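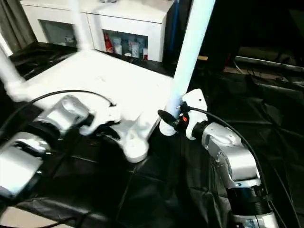

Fig. 6. White stool with square seat, tipped; legs in view.

Print this page | E-mail this page

4.2 Fitting and checking the legs

Applies to: Trovico stool, square seat, white plastic, round legs.

1. Turn the seat upside down on a clean, flat surface.
2. Push each leg into its socket by hand. Turn clockwise until it stops.
3. Fit the remaining legs in the same way. Do not use a hammer or pliers.
4. Tip the stool and check that each leg sits square to the seat.
5. Set the stool on a level floor and press down on each corner in turn. If it rocks, repeat step 2.

NOTE: The rounded foot end always points away from the seat.

CAUTION: Do not stand on the stool. Do not drag it with a load on the seat.

Replacement legs: order part 918 from Trovico. State the seat color.

Revised March 2022

Print this page | E-mail this page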